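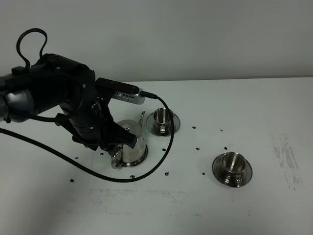

4. Filing a Matter Through the Client Portal

This section explains how a client opens a new legal matter in the Abera portal and sends the first documents to the assigned office. It applies to the Weladura and Jeltmont offices. Clients of the Trarnoser office should continue to use paper Form 267.

4.1 Before You Begin

Have the following ready:
Your client number, as shown on the engagement letter
The full legal name of every opposing party
Any court notice or summons you have received

Note: The portal does not create an attorney-client relationship. Representation begins when both parties have signed the engagement letter.

4.2 Opening the Matter

1. Sign in and select New Matter from the main menu.
2. Enter your client number. New clients should enter 2487, and the intake desk will assign a permanent number.
3. Choose the type of matter. If none of the listed types applies, choose General Civil.
4. Enter the names of all opposing parties. The office uses these names to check for conflicts of interest.
5. Select Submit for Review. The status line changes to Conflict Check Pending.

CAUTION: Do not upload confidential documents while the status line reads Conflict Check Pending. Documents sent at this stage may have to be returned unread.

4.3 Uploading Documents

1. Wait until the status line reads Cleared.
2. Open the matter and select Add Documents.
3. Attach each document as a separate PDF file. File names may not contain spaces.
4. Mark any document that carries a court deadline and enter the deadline in the box provided.

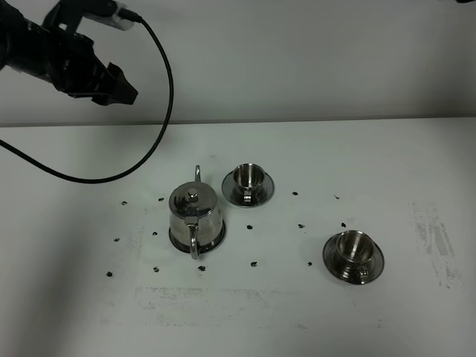 Figure 4-2. Arm with gripper open over the work surface.

5. Select Send, then print the receipt page for your records.

Note: If a deadline falls within 7 days, telephone the office as well. Uploading a summons does not extend the time allowed for a response.

4.4 Error Messages

Error 1060 means that the client number and the name on file do not match. Check the engagement letter and enter both again. If the message returns, contact the intake desk before making a third attempt.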